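Flovmont counter-wiping kit - site safety checklist, trial unit 2
Filled in by Marwa Kettani, May

1. Emergency stop reachable from both sides: PASS. Lovely big travel on the button!
2. Arm speed limit set to 200 mm/s: PASS. Smooth all the way down.
3. Extinguisher on wall bracket, path clear: PASS. It hangs past the sink, so show new operators. 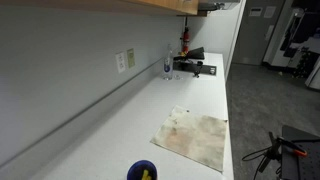 Photo: Ashraf Chraibi / Zosero

4. Test cloth flat on counter: OK. Heavily stained, frayed at the edges - swap before the next run.
5. Drinks off the counter: FIX. Water bottle and cup left of the sink.
6. Cables tied back: FIX. One loops out between table and counter.
7. Stall test, 61 cycles: PASS. Stopped every time, and so gently. I really like this kit.

Recheck items 5 and 6: Sherif El-Sayed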